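From: Laurinda Pinheiro
To: Fatley Home Workroom list
Date: July 2019
Subject: Re: [fatley-workroom] Desk lamps for close work

Custódio Meireles wrote:

> I am setting up a second table in the spare room for my wife's stamp
> albums and my own fly tying, and neither of us can see as well as we
> used to. The ceiling light is behind us wherever we sit, so we work in
> our own shadow. I bought a clamp lamp from Seixas last year but the
> jaws only open to 45 mm and the new table top is thicker than that
> once you get past the rail.
>
> Would a lamp with its own base do the job? My worry is that it takes
> up room on the table. I would also like to know what colour of light
> people use, and whether it is worth paying extra for touch controls.
> Happy to spend up to $222 if it will last.
>
> Custódio

Hi Custódio,

I had the same trouble with clamps and gave up on them two winters ago. Our tables have a rail under the edge as well, and the only clamp that fitted left a dent. I have used base lamps since then and I would not go back.

On the question of room, a flat base takes up less than you would think, mostly because you can put it where you were not going to work anyway. I set mine to the left and a bit behind the work, as I am right-handed, so the shadow of my hand falls away from what I am looking at. Angelica is left-handed and does the reverse. If you and your wife are going to share the table it would pay to get a lamp you can shift with one hand, and to leave enough slack in the power lead so it can go to either end.

The shape of the head matters more to me than the brightness. The old round shades throw a pool of light with a hard edge, and an album page is wider than the pool. A long narrow head spreads it better. Try to look at one that tilts, and check that it stays where you leave it. The first Eveo I bought drooped after 8 months and I ended up propping it with a cotton reel, then took it back to the shop and got a credit.

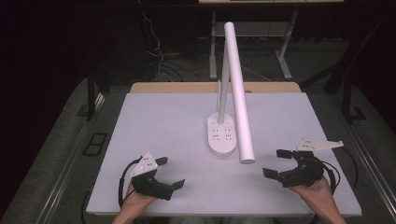

You will also want to think about what is under the lamp. A shiny table top gives you glare straight back in the eyes, and timber with a strong grain makes it hard to find a dropped hook or a hinge. I keep a plain pale board on top of my table and take it off when we need the table for something else. Mine cost $10 as an offcut. Any soft colour will do so long as it has no pattern and no gloss. For fly tying you may find a pale grey or green is easier on the eyes than white, but try a sheet of coloured card first before you buy anything.

Colour of light: I use the cooler setting for matching thread during the day and the warmer one after tea. For stamps I would go with the cooler one, as the warm setting makes it very hard to tell one shade of red from another. Laurinda Rocha knows far more about stamps than I do and may want to add to this. (Yes, two Laurindas on the one list. She is the one in charge of the tea roster.)

Touch controls: I am in two minds. They wipe clean, and there is nothing to catch a sleeve on. On the other hand the symbols on a lot of lamps are small and grey and I can't read them without my glasses, so I learned mine by position. I have also turned the lamp off with my elbow more than once. If your wife uses tweezers and gloves she might prefer a proper switch. The Flirel people sell a model each way and the one with the switch is the cheaper of the two.

You should not need to spend anything like $222. Beyond a certain point you are paying for a phone charger in the base, and I would sooner have that money in a magnifier.

One more thing on leads. Run them off the back of the table and down a leg, and tie them there. I had one hanging over the side and caught it with my foot while carrying a tray of beads. I was still finding beads in the carpet at Easter.

If you want to try a few before you buy, Beatriz Baptista has offered to bring her two lamps to the August meeting, and I can bring mine and the board. Let her know off list if you are coming so she can save you a seat near a power point.

Regards,
Laurinda Pinheiro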